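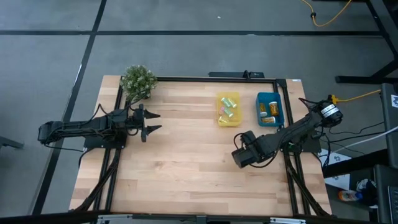 Equipment Review: The Zurnar Two-Arm Tabletop Station in a Student Robotics Club

We use cookies to remember your preferences and to measure readership. By continuing to browse this site you accept their use. Accept | Manage settings

The Worora Student Robotics Club purchased one Zurnar station in February for its manipulation group, which had until then worked with single arms on borrowed desks. The order was placed through Frerichs, the regional supplier to the school, and came to 1081 dollars for the frame, tabletop, mounting hardware and cable kit. The arms were already held by the club and are not part of this review except where they affect the station. The findings below are intended for schools and clubs considering a similar purchase.

Construction

The station consists of a butcher-block top with a black aluminum extrusion frame resting on it. The frame forms a rectangle, and the arms are mounted on opposite sides so that both can reach the middle of the work surface. The extrusion is stiff. With both arms moving at the speeds permitted under club rules, members recorded no slip at the base plates over the review period.

The wooden top is the better of the two surfaces offered. It is heavy, it does not ring when an object is dropped on it, and small parts show up well against the light blond color. The finish marks easily. Several scratches appeared in the first week, and the club has since required that all grippers be checked for burrs before a session begins.

Assembly

Assembly took two members one full Sunday. The printed guide is adequate for the frame and poor for everything else. The drawing for the base plates shows the bolts entering from the wrong side, and members who followed it had to remove and refit them. Frerichs supplied a corrected page on request. Purchasers should ask for it at the time of ordering.

The fasteners are of good quality. The kit contained 197 of them by the packing list, and the club's own tally agreed. Spare T-nuts are included in the correct size, a point on which other kits reviewed by the club have fallen short.

Cable Management

This is the weakest part of the product. The cables from each arm gather in a bundle that runs down beside the rail to the near edge of the table, and the kit provides no channel to contain them. The supplied ties hold the bundles together but do not fasten them to the frame. Students leaning in to reset objects may catch a sleeve. A clip-on cover for the extrusion slot would resolve the matter, and the club recommends that Zurnar include one as standard. Power leads on the floor also require attention, as the station has no built-in outlet.

Use in Club Sessions

The station is used for the Zanamier Challenge, a sorting contest in which teams program two arms to move household items between bins. The practice layout places a translucent yellow bin of small canned drinks and snacks beside a teal-blue bin of amber pill bottles, both near the top center of the table. A round artificial shrub stands in a corner next to the left rail as an obstacle that planned motions must avoid.

The two-fingered gripper suits the bottles when they stand upright. Bottles lying on their sides are more difficult, and teams have found that an approach from directly above is more reliable than one at an angle. The cans are at the upper limit of what the gripper can open to accept. Teams of 12 or fewer can work at one station if programming is done elsewhere and only testing takes place at the table. Larger groups will need a second unit.

The position of the arms on the side rails can be adjusted with a single hex key. The rails carry no scale, so teams must measure and record their own positions in order to restore a layout after another group has used the table. Masking tape on the extrusion has served as a temporary measure.

Recommendation

The Zurnar station is recommended for clubs that already own a pair of arms and have a fixed room in which to keep them. It is not suitable for groups that must pack away after each session, as the top is too heavy for younger students to carry. Clubs should budget separately for cable covers and a power strip. The Worora club intends to order a second station before the next season of the Zanamier Challenge.

197 shares | 12 comments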